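Showing the arm by hand vs. by remote, grocery shelves

plovov_user
We did 83 demos of shelf restocking on the Lindholm arm with the remote. 12 were usable. Pouches slide, and I can't feel it through the sticks.

darkidden
Drop the remote. Grab the wrist and move it yourself. I got 30 good ones that way.

plovov_user
Then your own arms block the head camera.

vollport9
Or record a person doing it first. Two hands, one on each side edge, pouch upright, front to the camera. Ratlami Sev bag in a store aisle:
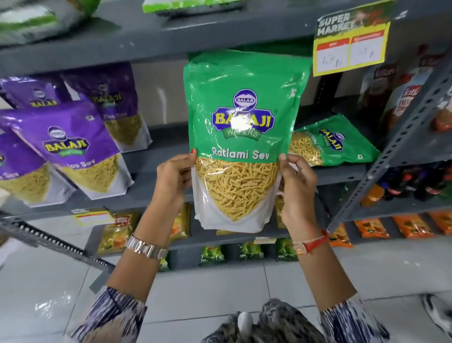

darkidden
Disagree, human hands don't map onto a two-finger gripper. You'd still need demos on the arm.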